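How to build and trim the Kirnia hand-launched glider

Sinan Eren, Rurkalcombe Model Flying Group
Last revised January 2018

The Kirnia is the all-balsa glider we use for beginners' building sessions. Over 200 have been finished at Rurkalcombe and most of them have flown well once trimmed. The wing span is 472 mm and nothing on it needs a special tool. Allow one evening for cutting and sanding, a second for gluing, and a calm hour outdoors for trimming.

These notes go with the Kirnia plan sheet, which has full-size outlines of every part. If you print the plan at home, measure the span line before you cut anything. Printers often shrink a page slightly to fit the margins, and the tailplane then comes out a different scale from a wing traced off somebody else's copy.

What you need

One sheet of 3 mm balsa for the wing, light and fairly stiff
A thinner sheet, also light, for the tailplane and fin
One strip of hard balsa or spruce for the fuselage
White wood glue, or Moltard balsa cement if you prefer it
A sharp craft knife and a spare blade
A steel rule
Medium and fine glasspaper, with a flat block to wrap it round
Pins, masking tape and a piece of greaseproof paper
Modelling clay for the nose weight
A flat building board that will take pins

Our sheets are cut to 765 mm, so one will give you both wing panels with enough left over for a spare. If your shop sells a shorter length, check it against the plan before you pay.

Choosing the wood

Balsa varies a great deal, even in one bundle. Hold the wing sheet by one end and let it sway. A sheet that droops is too soft, and one that feels like a ruler will probably be too heavy. Look along the edge for warps and put back anything with a twist. A slight bow along the length can be lived with in the tail parts but not in the wing.

The fuselage strip should be the hardest wood in the model. It takes the landing loads, and the weight at the front end is useful anyway.

Cutting out

Trace the parts with the grain running the way the arrows on the plan show. Wing grain runs from root to tip, tailplane grain runs across the model and fin grain runs upright. A fin cut with the grain the wrong way will snap off on the first hard landing.

Cut in several light passes. One heavy cut tends to follow the grain and wander off the line. Cut straight edges against the steel rule with the rule lying over the part you want to keep, so that a slip goes into the waste. Leave the pencil line on and take the last of it off with the sanding block.

Tape the two wing panels together and sand their outlines as a pair. Do the same with the two halves of the tailplane if you have cut it in two pieces, though one piece is better.

Shaping the wing

Most of the performance comes from this stage, and it is the part people rush. The section is shown on the plan at the root and at the tip. The highest point is a third of the way back from the front edge. Ahead of that the wood curves down quickly to a rounded leading edge, and behind it there is a long, nearly flat slope to a thin trailing edge.

Mark the high point with a soft pencil line on the top of each panel. Lay the panel flat at the edge of the board with the trailing edge towards you, and sand the rear slope first with medium paper. Work in long strokes from root to tip. Turn the panel round and do the front. When the pencil line has almost gone, change to fine paper and blend the two slopes together. Remember that you are making one left panel and one right panel. Write L and R on the undersides before you start, as it is very easy to make two the same.

Leave the underside flat.

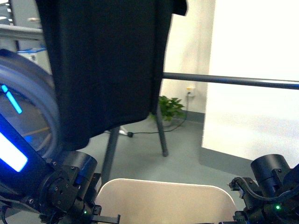 Check the two panels against each other by holding them root to root under a lamp. Differences in thickness show up in the shadow along the top. A simple letter scale will tell you if one panel is heavier, and a few more strokes on that side will bring it down. Take the wood off near the tip, where it does most good.

Joining the wing

The two panels meet at an angle, so the root edges need a slight bevel. Place a panel on the board with its root level with the edge of the board, raise the tip on the block shown on the plan, and run the sanding block up and down the root, keeping it upright. Repeat for the other panel. The two roots should now close up with no gap when both tips are raised.

Rub a thin coat of glue into each root and let it dry. Then apply a second coat, bring the panels together over greaseproof paper, pin one panel flat and raise the other by twice the height of the block. Leave it overnight. The first coat soaks into the end grain and stops the joint drying out starved of glue, so do not skip it.

Fuselage and tail

Cut the strip to length and taper it towards the tail, starting behind the wing position. Keep the top edge straight, as the wing and tailplane both sit on it and any curve will alter the angle between them. Round the corners lightly except where parts are to be glued.

Glue the tailplane on first. Look at it from behind against a straight edge to make sure it is level, then add the fin and check that it is upright and lines up with the centre of the fuselage. A fin that points a little to one side will turn the model, and it is better to add turn later, on purpose, than to have it built in by mistake.

The wing goes on last. Cut a shallow V in the top of the fuselage to match the angle of the underside, try it dry, and deepen it until the wing sits without rocking. Stand behind the model and compare the height of the two tips. Glue it, then run a second fillet of glue along each side of the joint once the first has set.

Finishing

Two thin coats of sanding sealer are enough. Rub down between coats with worn fine paper. Coat both sides of each surface at the same session or it will curl as it dries. We use Hollmann sealer because the local shop keeps it, but any make sold for balsa will do. Colour adds weight, so keep to a felt pen on the tips and fin. Write your name and a telephone number on the fuselage.

Balancing

The balance point is marked on the plan as a small cross under the wing. Support the model there on two fingertips and add clay to the nose until it sits level. You will need more than you expect. Press the clay on firmly and smooth it back along both sides.

Test glides

Choose a still evening and a field with long grass. Look over the model for warps before you start. A warped surface can be held in the steam from a kettle for a few moments, twisted gently the opposite way and held until cool. Youngsters should have an adult do this.

Hold the fuselage below the wing, stand facing any drift of wind and push the model forward smoothly with the nose pointing slightly down. Do not throw it. Watch the whole glide before you decide what to change.

If it dives, take off a little clay. If it rises, stops and drops its nose, add a little. If it still dives with the balance point well behind the cross, put the clay back and bend the rear edge of the tailplane up very slightly. Breathe on the wood first and it will bend without cracking.

Make one change at a time, and repeat the glide before making another. Two glides that look the same are worth more than one very good one.

Adding the turn

For a right-handed thrower the glide circle should be to the left. Bend the rear edge of the fin a very small amount to the left, as seen from behind, and glide again. Look for a gentle curve with the wings nearly level. If the inside wing drops and the turn tightens, take some of the bend out.

Left-handed throwers should reverse all of this.

Full launches

Work up to these gradually. Throw with the model banked over to the right and the nose raised, so that it climbs in a right-hand curve and rolls out at the top into the left-hand glide. If it loops over, use more bank. If it climbs well but stalls at the top, try less height and more speed before you touch the trim. Only when several launches in a row show the same fault should you alter the model.

Look behind you and to both sides before every throw. In July the hay at our own field is often uncut, and we ask everyone to walk round by the hedge when fetching a model.

Repairs

Most breaks are clean and can be glued on the spot with cement, held with tape and flown again after a rest. A wing broken at the centre should go home and be re-joined on the board with the block under the tip, using the same two coats as before. Check the balance after any repair, then go back to the test glides before throwing hard.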